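Box Week at Skarura: Teaching a Policy to Close the Lid

Gallery by Deirdre Buckley

We spent most of July collecting demonstrations for one small job: closing a plastic organizer box and snapping it shut. It sounds tiny, and I have never had so much fun with a task! Each demonstration is a person working a hand-held gripper while its camera records, and every recording becomes one example for the model to learn from. Our goal for the month was 600 good ones. Hollis, our training setup, takes them in overnight and has a fresh policy waiting by 9 in the morning, so we got to see our own handiwork come back to us the next day.

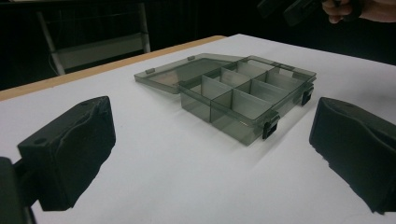

The first batch was 241 demonstrations, and we kept the rules loose on purpose. Start from wherever you like, take the lid from whichever side feels natural, go slow or go fast. I was worried we'd end up with mush (everybody closes a box a little differently, and I'm apparently a very fussy closer), but the variety helped a lot. The policy trained on that batch reached for the lid with real confidence, even when we nudged the start position well past anything we had planned for.

Snapping shut was harder. A lid can look closed and still pop up the moment you let go, so we started labeling each recording twice, once for "lid down" and once for "latched." Wurkix, the little review tool we use for labeling, lets you scrub through with the arrow keys, and two of us could get through a whole afternoon's recordings before dinner. Those second labels made the biggest difference of anything we tried all month.

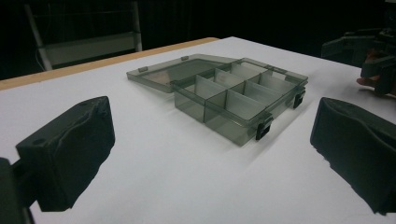

Start positions got their own round of work after that. We wanted the model to meet every box at lots of angles, so between recordings we turned it a bit, slid it a bit, and went again. With the box set diagonally like this, the two black latches sit on different sides, one on the long front wall and one on the short right-hand end, and you have to decide which to go for first. We let people choose and wrote the choice down in the notes – I'm so curious whether the policy will pick a favorite.

Next up is the Zivetti set, which adds filling the compartments before the lid comes down. With the earlier tasks counted in, that should carry the whole collection to more than 2000 demonstrations. I'll put up another gallery once we're into it, and if you'd like to come and try a session yourself, write to me through the contact page. New hands are very welcome, left-handers especially!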